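Notebook, Zudero planning stack: reset logic and collision meshes
January 6, 2026

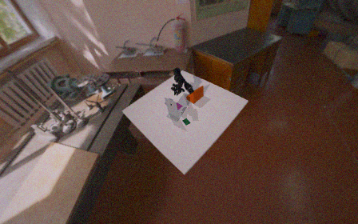 Sim view, workshop room, white table. Arm, orange block, magenta triangle, green square.

Picked up where the branch stood before the break. Goal for today was to find out why the planner in Zudero rejects start states that look fine in the viewer, and to get the reset code into a shape where a failed episode doesn't poison the next one. Got most of the way on the first, part of the way on the second.

Setup, so I can repeat it: workshop background scene, one arm, multi-finger gripper, physics on, renderer on only for the overhead view. Planner is the sampling one, default settings except the time limit, which I raised to 4 seconds so timeouts don't get mixed up with real rejections. Ran from the Plukness launcher and not from the bare script. The bare script still skips the config merge and I lost an afternoon to that once already.

First batch, 63 resets, no motion, just spawn and ask the planner whether the start state is valid. 26 came back invalid. Every one of those said "start state in collision" with no pair named. The message is useless as it is. The checker stops at the first contact and throws the pair away before the error gets built. Changed it to keep the pair and the penetration depth and pass both up. Small patch, touches two files. It should go in no matter what happens with the rest of this.

With the pairs printed, the invalid starts sort into two kinds.

Kind one, arm link against arm link. The visual mesh for the links is the faceted one, which is coarse but follows the shape. The collision mesh was made by taking the convex hull of each link separately, and the hull on the elbow link fills in the concave side. When the arm is folded past a certain elbow angle the filled-in part touches the forearm hull. In the viewer there's plenty of air between them. So the planner is right by its own geometry and the geometry is wrong.

Kind two, gripper against block. The orange block spawns close to the gripper side of the arm, and the sampler that places it only checks the block's center against a keep-out circle around the gripper base. It knows nothing about the block's length or yaw. A long slab turned the wrong way reaches well inside the circle with its center still outside. If the physics gets a few steps before the planner is called, the block is pushed out and settles tilted against whatever is nearest, and then the start state is reported as touching instead of penetrating. Same root cause, different message. I had these down as separate bugs in the old notes. They should be merged.

Fix for kind one: decomposed the elbow link into several convex pieces instead of a single hull. Tried the automatic tool first with default resolution and got far too many slivers along the facets, which made the checker noticeably slower. Lowered the resolution and capped it at 6 pieces. Covers the concave side well enough. Looked at it in the debug overlay from a few angles and there's a thin gap near the joint where the visual mesh sticks out past the collision pieces. Leaving it. The padding covers that.

Padding note. The planner adds its own padding to robot links on top of what the mesh has, and the scene file adds a margin to objects. Both were on. I turned off the object margin in the scene file and left the planner padding alone, so there's one number to tune. It lives in the planner config under the robot section. Please don't put the margin back in the scene file without telling the rest of us, it took a good while to find.

Fix for kind two: the placement sampler now builds the block's footprint with its yaw, inflates it by the padding value read from the planner config, and tests that against the gripper and link footprints projected to the table plane. Rejects and resamples. If it can't find a spot within the retry limit it raises an error and the episode is skipped. Before this it would keep the last sample, good or bad, with no message.

The projection is conservative. A link that passes high over the table still blocks the area under it. For a folded arm that takes away a good piece of the middle of the table, but the near half is free anyway and blocks can go there. If we start wanting objects under the arm on purpose I'll do the proper check in three dimensions. For now I'd take the cheap one.

Rerun with both fixes, same seeds, 63 resets. Kind one is gone. Kind two is down to a handful and all of those are the same pair, block against one of the finger tip links. The fingers are the problem there. The footprint code reads the gripper as a single rigid shape in its home pose, but the reset leaves the fingers wherever the last episode left them. So if they ended spread, the real footprint is wider than the one being tested.

That leads into the reset order, which I wrote out properly for the first time:

1. Pause physics.
2. Set arm joints to the start configuration.
3. Set finger joints to home. (New. Was missing.)
4. Zero all velocities, including the finger joints.
5. Clear the controller's stored target and its integrator terms.
6. Place the markers, then the block.
7. Step physics with the arm held, until the block's velocity is under the threshold.
8. Validity check. Only after this does the planner get called.

Step 5 explains the twitch. For weeks the arm has given a small jerk on the first control tick of some episodes and I'd been putting it down to contact forces. The joint controller was keeping its last target across resets, so the first tick after an unpause tried to drive the arm toward where the previous episode ended, until the new target arrived. With the target cleared and set to the current joint positions, the first tick commands no motion. Plotted commanded against measured position over the start of several episodes and the lines sit on top of each other.

Step 4 used to zero the arm only. The fingers kept their velocity through a reset and would close a little by themselves. No visible effect most of the time, but it changed the first tactile readings and probably accounts for the odd values in Rafferty's logger at the start of recordings. Will check old logs against this before saying so in the tracker.

Marker handling. The triangle and the square are visual only, no collision, and should stay that way. Someone's earlier change gave the square a collision box "for consistency", and it made the block catch on the square's rim when pushed across. I've set both back to visual only and added a check in the scene loader that refuses a marker with a collision element. The triangle is drawn by the debug layer and the square is part of the scene file, so they come from two different places in the code and have to be turned off in two different places. Annoying if you're after a clean render. I'd like both to go through the debug layer, but it isn't urgent.

Related: the triangle is drawn with depth test off. It shows on top of the arm whatever is really in front. I'd forgotten and spent some time convinced that its height was wrong. Printed the pose and it's fine. If you read positions off the overhead view by eye, don't trust the triangle for anything but direction.

The table has no legs in the model. It's a fixed slab at the right height. That's fine for planning with a fixed base, though the planner's world has nothing at all below the slab and will happily consider elbow positions under the table edge if the joint limits allow it. Added a box from the slab down to the floor in the planning world only, not in the physics or the render. No plan has gone under the edge since.

Room geometry is not in the planning world either. Bench, cabinet, window wall and the rest are background and out of reach, so there's no point paying for them in collision checks. I did measure the reach envelope against the nearest workbench to be sure. Clear, as long as the base stays where it is. If the base is ever moved toward the workbench side this has to be redone, and I've put a comment to that effect beside the base pose in the config.

Planning times. With the single hulls the checker was fast and wrong. With the decomposed elbow it's a bit slower per check, but the overall planning time went down, presumably from fewer dead ends around the folded poses. I only compared totals from the log and didn't profile it. No timeouts in the rerun.

Things I tried that didn't help, so they don't get tried again:

Raising the physics substep count during settling. Made the block settle a little more quietly and did nothing for the invalid starts.

Lifting the block's spawn height. It lands flat most of the time, but when it lands on a finger it bounces and can end up off the table. Put the height back.

Letting the planner repair the start state by jittering the joints. It finds a valid state near the bad one, but then the real joint positions and the plan's first waypoint disagree and the controller jumps to close the gap. There's a flag for this in the planner config and it's now off. Leave it off.

State of the repo. The pair reporting, the elbow mesh, the footprint sampler and the reset order are four separate commits on the reset branch. Pair reporting can be merged by itself today. The mesh change needs a rerun on the Skendamero scenes first, since they load the same arm description and have tighter clearances than this table does. The old single-hull file is still in the mesh folder with "_hull" at the end of the name until that's done.

Open items:

Footprint for the gripper at non-home finger poses. Only matters if we want episodes that start with the hand open, but those are coming.

Settling loop has no upper limit. If the block rocks forever the reset hangs. Needs a step cap and a skip, same as the sampler.

Seeds are set in the launcher and again in the scene loader. The second one wins. Remove the one in the loader.

Write a reset test that runs without the renderer, so it can go in the nightly job. Pass condition is no invalid starts and no skipped episodes over the full seed list.

Ask whether anyone still uses the start-state repair flag. If not, delete it.

Next session starts with the settling cap, then the Skendamero rerun.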